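Ceramics 12: Surface and Form
Handout 16 — Rims and profiles

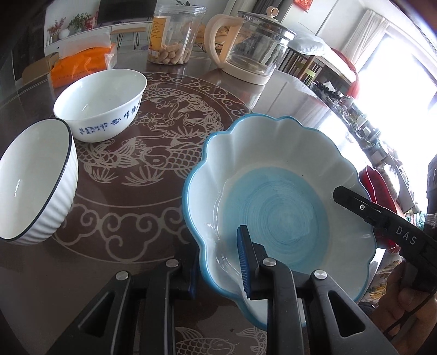 Horkholm, 2023-11-26

Compare the three bowls by rim first, then by wall. The lobed rim carries a sky-blue edge, and each inner fold meets it at a dip between two lobes. The ribbed bowl has a thin dark rim; its relief is on the outer wall only, diagonal toward the base. The third is smooth and plain-rimmed, with dark-blue characters as its only decoration.

Draw one profile of each type at half scale. Mark where glaze pools — usually the folds. Reading: Ghauri, pp. 172 ff. Drawings go to Ritu Goel, room 323.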